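Prendo cell: progress report to the programme funder
Reporting period: March to May
Prepared by: Hernbridge, automation group

Summary

Work on the Prendo assembly cell continued in simulation and on the physical arm. The grasp planner met its target for the period. The insertion stage did not, as a fault in the gripper release logic stopped testing in April and took 13 working days to trace and correct. One safety matter arose from the same fault and is reported in full below. We ask for the insertion milestone to be moved from May to July. No change to the budget is requested.

Work completed

The simulated cell was rebuilt at the start of the period so that the table height and arm mounting agree with the physical cell at our Cabanatuan site. The previous model had the arm base 13 mm too low, which explained a steady offset in the earlier placing results. Lighting and shadows in the model are now varied between runs, and the position of the small parts is set at random within the reachable part of the tabletop.

The planner was then run through 1,984 simulated pick attempts. Failed picks were mostly close to the far edge of the table, where the wrist has little room to turn before it reaches a joint limit. The approach path has been changed for parts in that area.

The fault

During a long unattended run in simulation, the arm began to lift away from the table with the part still held after the release command had been sent. The controller recorded the part as placed and moved on to the next cycle. The following pick was then attempted with the fingers closed on the first part, and the arm drove the held part into the tabletop until the force limit was reached.

The fault was seen in 458 of the simulated attempts. It had been present in the earlier software as well, but the old logging kept only the command sent to the gripper and not the finger position that came back. For that reason it did not show in our previous report, and the success rate given there should be treated as too high. A corrected figure will be supplied with the next report.

The arm in the simulated cell has the gripper pointing straight down at a small grey block near the far edge of the table, the area used for the repeat tests.
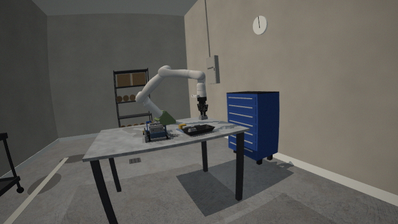
Cause

The gripper driver, supplied as part of the Distutico control package, returns an acknowledgement when a command is received. Our cycle software read this as confirmation that the movement had finished. When a new arm movement was queued within a short time of the release command, the arm started before the fingers had opened. On slower cycles the gap was long enough to hide the error.

Safety matter

The same software was loaded on the physical arm at Cabanatuan. On one occasion in April the arm carried a part beyond the placing position and dropped it outside the table. The guard door was closed and no person was inside the cell. There was no injury and no damage to the arm. The physical arm was locked out the same afternoon and the event was entered in the site record as a near miss.

Corrective action

- The cycle software now waits for the measured finger position before any arm movement is allowed. If the position is not reached in time, the cell stops and calls for an operator.
- Finger position and wrist force are logged for every cycle.
- The speed of the physical arm has been reduced while a part is held, and this limit will stay in place until the next review.
- A repeat test of 1,000 simulated cycles was completed with the corrected software. The fault did not recur.

Outstanding items

The physical arm remains locked out pending a check of the stop function by the site safety team. Insertion tests will restart in simulation first - the physical tests follow only once the check has been signed off. The effect of the added wait on cycle time has not yet been measured on the physical cell.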